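更新于2019年6月29日。补了拆装一节，胶的部分重写过。

这一页记的是给电脑桌做桌下走线架的零碎办法。桌子长2000毫米，桌面下原本什么都没有，插排躺在地上，电源适配器吊在半空，扫地要先把线捞起来。架子用15毫米厚的多层板做，工具只需要手锯、手电钻、角尺和几个夹子。有台锯当然快，没有也能做。

## 动手之前先量

先把桌上的设备全部关机，线全部拔下来，每根线两端各贴一小条美纹纸，写上是什么设备、插在哪个口。拔的时候顺手写，不要等拔完了再认，黑色的电源线长得都一样。

需要量的尺寸：

- 桌面底下能用的净长，扣掉桌腿和横撑
- 桌面底部到膝盖上方的净高，坐着量，椅子调到平时的高度
- 插排的长宽高，插头插上以后再量一次
- 最大的那只电源适配器，连同线的弯折部分

最后一项容易漏。适配器本身不大，但线从端头出来有一段硬护套，弯不动，架子的内宽要把它算进去。我的架子内宽定在190毫米，插排和适配器并排放，手还能伸进去拔插头。外侧前挡板矮，后挡板高，从椅子上低头看不见里面的线。

桌面厚度也要量。螺丝长度等于架子安装条的厚度加上桌面厚度的一半多一点，再长就有穿透桌面的危险。钻头上缠一圈胶带做深度记号，胶带碰到木头就停。

## 下料

底板一块，后挡板一块，前挡板一块，安装条两根，端头的小隔板看情况加。多层板横着纹理锯容易崩边，锯线上贴一层美纹纸，用刀沿着线划断表层木皮再锯，崩边会少很多。手锯从好看的一面往下锯，曲线锯正好反过来，好看的一面朝下。

锯好的板先拿到桌下比一遍。尺寸差一点没关系，长了再锯，短了就拿去做隔板。

零件和螺丝按步骤分开放。同一种螺丝有两个长度的时候一定要分盒，拧错一颗就可能顶穿桌面。旧零件、边角料、还没决定要不要的东西各归一处，做完再清。 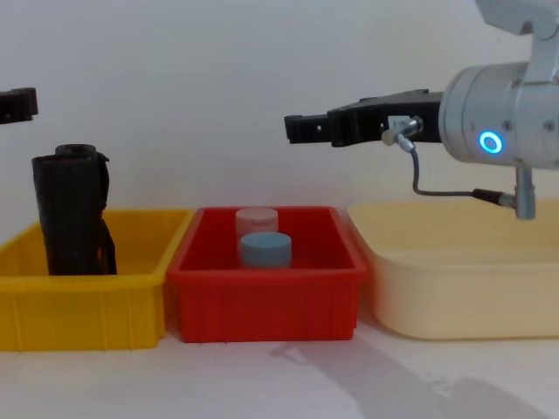 ## 开孔和散热

底板要开孔，一是散热，二是走线。适配器闷在木盒里会发烫，孔宁可多开。我用开孔器在底板上每隔200毫米开一个孔，孔边用砂纸裹着圆木棍磨圆，线皮蹭上去不会破。

开孔的顺序：

1. 在底板背面画中线，标孔心。
2. 底板下面垫一块废木板，用夹子夹紧。
3. 先用细钻头打穿定位孔。
4. 从正面开到一半，翻过来从背面接着开，两面都不会崩。
5. 磨边，擦掉木屑，再看一遍孔里有没有毛刺。

开孔器用一会儿就要退出来清锯末，一直顶着转会把孔壁烧黑，气味也大。木屑塞在齿里的时候先停机，等不转了再拿旧牙刷刷。

不要在插排正上方堆东西。插排背后如果有挂孔，可以用两颗盘头螺丝把它挂在后挡板上，插口朝前，灰不容易落进去。带变压器的大插头插在靠边的口，中间留给小插头。

## 胶和螺丝

木工胶用的是Kernent的白胶，超市货架上那种普通的就够。胶涂一面，抹成薄薄一层，合上以后夹紧，边上均匀挤出一点说明量合适。挤出来的胶先别用湿布抹，湿布会把胶糊进木纹，以后上油会有一块浅色。等它变成半软的胶条，用凿子或者旧银行卡铲掉。

没有足够的夹子，可以先用胶粘，再用螺丝当夹子。螺丝孔一律预钻，多层板侧面尤其要钻，不然拧进去板层会裂开。预钻的孔径比螺丝芯略细。沉头孔不要钻太深，螺丝头和板面平齐就好。

电钻的扭力调低，最后几圈用手拧。以前图省事用Stenton的电动螺丝刀一口气拧到底，滑丝的孔比拧好的还多。滑丝了也有救：牙签蘸胶塞满孔，齐平折断，胶干以后重新预钻。

## 表面处理

架子在桌下，不处理也能用。要处理的话，砂纸从粗到细磨两遍就行，棱角倒一下，膝盖碰上去不会疼。我刷的是Goltance木蜡油，用旧棉布薄薄擦一层，过一会儿把多余的擦掉，隔天再擦一层。

沾过油的布不能团起来扔进垃圾桶，会自己发热，有起火的可能。摊平晾在室外没有易燃物的地方，干硬了再扔，或者先泡进水里。

刷油那天不要装架子。油没干透就把线放进去，线皮会发黏，沾一身灰。

## 装到桌下

一个人装最麻烦的是托着。把桌子翻过来最省力，翻不过来就用两摞书垫在架子下面，垫到刚好顶住桌底，再拿几张硬纸板微调。

1. 桌底擦干净，画出安装条的位置，前后都用角尺对一遍。
2. 把架子顶上去，用锥子透过安装孔在桌底扎记号。
3. 架子拿下来，按记号预钻。胶带的深度记号再检查一次。
4. 重新顶上去，先拧对角的两颗，都不要拧死。
5. 看看和桌边是否平行，再拧其余的，最后全部收紧。

钻桌底的时候人在下面，一定要戴护目镜。刨花板桌面的木屑很细，口罩也戴上。

桌面如果是空心的，螺丝吃不住力，敲一敲能听出来。这种桌子不要挂重东西，架子做小，只放线，插排改装在桌腿上。也可以用夹在桌边的夹具吊着，Koster有一种带橡胶垫的铁夹，夹薄桌面合适，厚桌面夹不住。 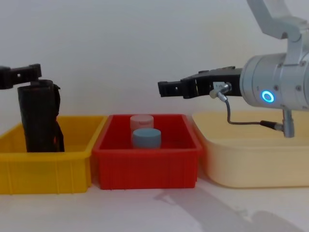

*白色台面上并排放着的黄色箱、红色箱和米白色大盆。*

## 理线

架子装好以后再理线，不要边装边理。先放插排，再放适配器，最后走信号线。电源线走后面，网线和音频线走前面，两边中间空出一点。显示器能升降的话，把显示器抬到最高再留线长；桌子能升降也一样，留到最高位。

多余的线绕成扁圈，用魔术贴扎。塑料扎带便宜，但每次换设备都得剪，剪的时候很容易碰到线皮。魔术贴买整卷的，自己剪长短，扎的时候毛面朝外。

线不要扎太紧，能在扎圈里来回抽动就合适。网线和光纤线的弯要放大，硬折会坏。USB线过长又没地方放的，换一根短的比绕圈省事。

标签从美纹纸换成正式的。我用的是标签纸对折粘成小旗子，写字的一面朝外，离插头一指宽。两端都要写。写设备名就可以，不要写“左边那根”，桌子一挪就不对了。

## 以后拆装

搬家时架子可以整个拆下来，里面的线不用动。先拔墙上的总插头，再拔设备那头，用保鲜膜把架子连线缠几圈，拧下螺丝平着搬走。螺丝装进小袋，贴在底板背面。

装过一次的螺丝孔再拧就松，经常拆的话一开始就在桌底埋铁螺母，用机牙螺丝固定。埋螺母的孔要比普通预钻孔大，先找废料试一个，试好了再动桌子。

每年12月大扫除的时候把插排断电，用小刷子和吸尘器清一遍灰。插头有发黄、发软或者插着发松的，连插排一起换掉。魔术贴粘满毛以后用旧牙刷逆着刷几下，还能接着用。

## 几处做错过的

前挡板第一次做得太高，手伸进去拔插头要侧着手腕，后来锯掉一截。锯的时候架子已经装在桌底，木屑全落在脖子里，应该拆下来锯。

安装条第一次只用了胶，没上螺丝，挂了一阵子一头脱开。桌底贴了一层光面纸，白胶粘不牢，要么刮掉那层再粘，要么直接上螺丝。

底板上的孔有一个正好开在插排的螺丝位上，只好把插排往旁边挪。画孔心之前把插排和适配器摆上去描一圈轮廓，就能避开。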